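How to Wash and Check a Climbing Rope
By Tsz-kin Huang
Updated Tuesday, April 1, 2025

A dirty rope is unpleasant to handle, turns your palms gray, and wears out belay devices faster than a clean one. Grit that works through the sheath can also rub on the core. Washing takes an evening and a few days of drying, and most of that is waiting. It's also a good time to go over the whole length by hand.

These steps are for ordinary dynamic ropes, dry treated or not. Read the booklet that came with your rope first. If it says something different, follow the booklet.

When to wash

I wash mine when it leaves black marks on my hands after one or two pitches, or when it starts to feel stiff through the device. For me that means once in May after the spring season at Ovcombe, where the base of the crag is fine sand, and again before winter. If you only climb indoors you may get away with once a year. A rope that has been in salt water or sea spray should be rinsed the same day if you can manage it.

What you need

A clean bathtub or a large plastic tub
Rope wash, or a mild soap that the rope maker allows
A soft rope brush, if the sheath is very dirty
A clean sheet or tarp
A place to dry it indoors, out of the sun
Your rope log and a pen

Do not use bleach, laundry detergent with brighteners, or fabric softener. Rinse the tub well before the rope goes in. Bathroom cleaners leave residue, and some contain acids or bleach that can damage nylon without leaving a mark you can see.

Step 1: Flake and brush

Flake the rope onto the tarp, outdoors if you have the space. Shake off loose sand as you go. Any dirt you get rid of here is dirt you won't have to rinse out later. If there is dried mud on the sheath, let it dry fully and flex it off by hand.

Step 2: Soak

Fill the tub with cool or lukewarm water, no hotter than 30 degrees Celsius (86 Fahrenheit) unless the label on your rope allows more. Mix in the soap before the rope goes in. Feed the rope in loose loops, a little at a time, so it doesn't tangle. Push it around with your hands for a few minutes, then leave it for half an hour.

The water will go gray or brown. With the Ovcombe sand it goes a kind of orange.

Step 3: Work the dirt out

Pull the rope through your hand under the water, from one end to the other. If you have a rope brush, wrap it around the rope and pull the full length through once or twice with light pressure. Don't scrub one spot hard. Stains from aluminum carabiners often stay, and they are only a matter of looks.

Step 4: Rinse until clear

Drain, refill with plain cool water, move the rope around, and drain again. Keep going until the water runs clear and there are no suds when you squeeze a section. My old 9.8 took four rinses last time and my gym rope took two. Soap left in the sheath attracts dirt, so don't stop early.

Some people use a front-loading washing machine on a gentle cycle with the rope daisy chained in a mesh bag. That works if the maker permits it. Skip the spin cycle, and stay away from top loaders with a center agitator, which can twist the rope badly.

Step 5: Dry

Lay the rope in loose loops over a drying rack, or flake it on a clean sheet. Keep it out of direct sun and away from heaters. No tumble dryer, no hair dryer. Open a window or run a fan across the room. Turn the pile over morning and evening so the bottom loops get air.

Allow two or three days, longer in humid weather. The sheath can feel dry while the core is still damp, so give it one more day than you think it needs.

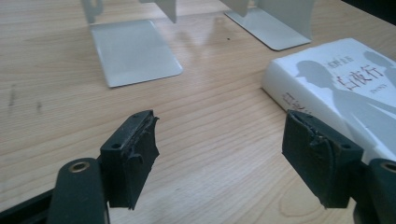
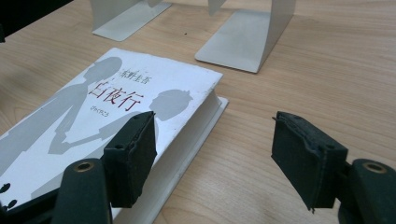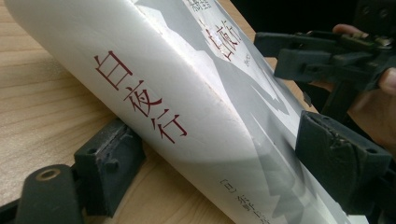
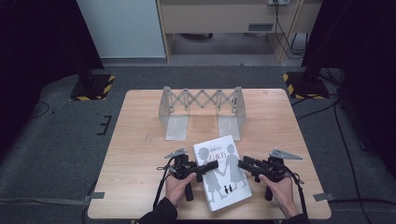

Step 6: Check the whole length

Once the rope is dry, sit down somewhere with good light. Start at one end and pass every inch between your thumb and fingers. Bend the rope into a small loop as you go. A healthy section makes an even, round curve. Stop and look closely if you find any of these:

A flat or mushy spot, or a place where the loop folds sharply
A lump or a sudden change in thickness
Core strands showing through the sheath
A glazed, melted or very stiff patch
Sheath that slides over the core
Discoloration you can't explain, especially near where the rope may have touched chemicals

General fuzz is normal on a used rope. Heavy fuzz in one place is a reason to look harder. Do the check a second time from the other end, with your eyes closed if it helps. Soft spots are easier to feel than to see.

Pay extra attention to the last few yards on each side. Those take most of the falls and most of the lowering wear on a sport rope.

Step 7: Decide what to do with it

If the damage is near one end and the rest is sound, you can cut that end off. Wrap the rope tightly with tape, cut through the middle of the tape with a hot knife, and seal the core and sheath together. Measure the rope afterward and write the new length on both the tape and the bag. Trimming also moves the middle, so the old middle mark will be wrong if you cut from one side only. Tie a stopper knot in the end every time you climb on a shortened rope. People get lowered off the end of short ropes every season, often on a route they have done before.

If the damage is in the middle, retire the rope. Retire it as well after contact with battery acid, bleach or an unknown solvent, after a very hard fall over an edge, or when it reaches the maker's age limit. Cut a retired rope into short pieces so it can't be picked up and used by mistake.

If you can't decide, stop using it until someone with more experience has looked at it. I have retired two ropes that were probably fine and don't miss either one.

Step 8: Mark and log

Washing can fade a middle mark. Renew it only with a marker the rope maker approves for that use. Ordinary markers have solvents that haven't been tested on your rope.

Then fill in the log. Mine has columns for date, place, number of pitches, falls worth noting, and washes. The rope I use now has 279 pitches on it, 16 of them on the sandy wall at the far end of Ovcombe, and those did more to the sheath than the rest put together. A notebook page kept in the rope bag is enough.

Storage

Keep the rope loosely coiled or flaked in its bag, in a cool dark closet. Not in the trunk of the car, where there may be a leaking battery or a gas can, and where it gets hot in summer. Shake out the bag and wipe down the tarp before the clean rope goes back in. The first time I washed a rope I forgot that part, and it was dirty again by the next weekend.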